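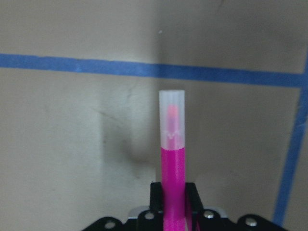

Pink marker with frosted cap.

Memcombe Concert Series: interim report to the Zestmont Fund
Reporting period: September to March

1. Summary

The grant supports a season of small-scale live music at Memcombe Hall. The approved plan was for 10 concerts, with touring acts paid a guaranteed fee and a local opening act on each bill. The season is running to plan except for the Jõgi date, which has been moved, and the recording work, which is behind. Total admissions to the end of March were 907. Spending is within budget on all headings except sound hire.

No change to the total award is requested. We ask for approval of one transfer between headings (section 5).

2. Programme

The autumn concerts were mainly acoustic: solo singers, duos and one string group. Amplification was kept low and the hall was set out with the stage on the long wall, as described in the application. Performers commented that the room is dry for unamplified voice when full. Two of them asked for a small amount of reverberation in the monitors and this is now offered as standard.

The best-attended event was Skustus in February, with 374 admissions across an afternoon and an evening performance. The band played the same first half at both and changed the second. The evening house was full. The afternoon was not, although it drew more family groups than any other date. Under-18 tickets for the afternoon were priced at the lower rate agreed with the Fund.

Jõgi were booked for January and withdrew when their ferry crossing was cancelled. The date has been moved to May on the same fee. Ticket holders were offered a refund or a transfer and most chose the transfer. The deposit on the accommodation was lost and has been charged to contingency.

Opening acts have been used at every concert. In three cases the opening act also joined the main act for part of the set, at the main act's request. We had not planned for this and it affected the changeover and the channel list. The technical form sent out before each date now asks whether it is likely.

3. Sound and staging

The hired desk was replaced in November after a fault on the auxiliary outputs. The replacement is a larger model at a higher weekly rate. It has been reliable. Stage power has been split so that backline and lighting no longer share a circuit, and the hum reported at the first concert has not recurred.

Load-in remains slow. The side door is narrow and the ramp is steep -- keyboards and bass cabinets have to be carried. Call times have been brought forward to 3 pm for any act with a full drum kit. Soundchecks have since finished before doors on every date.

The piano is tuned on the morning of each concert where it is used. It does not hold pitch well once the heating is on, and the heating is now switched off during the interval.

Sound levels measured at the boundary were under the licence limit throughout. One complaint was received from a neighbouring property, about vehicles leaving after the Skustus evening show. Parking signs have been moved.

4. Recording

The application included multitrack recording of the concerts, with edited tracks passed to the performers for their own use. All concerts to date have been recorded. Editing is complete for the autumn dates only. Files from the October concert have a dropout on the left audience microphone and will be mixed without it.

Consent forms are held for all main acts. Forms are outstanding from 2 opening acts and their sets will not be edited until these are returned.

5. Budget

Performer fees, travel and accommodation are as forecast. Print is underspent, as the brochure was reduced to a folded sheet. Sound hire is overspent by the difference in the desk rate. We propose to move the remaining print allocation to sound hire, which would cover the overspend to the end of the season.

Ticket income is nearly level with the forecast. The shortfall relates to the postponed date and should be recovered in May.

6. Next period

The remaining concerts are confirmed and on sale. The last is on a Sunday and starts at 4 pm, with no interval. Editing of the winter recordings will begin in April. Audience survey forms are being entered and the results will be included with the final report -- the return rate was low in autumn and improved once forms were left on the seats.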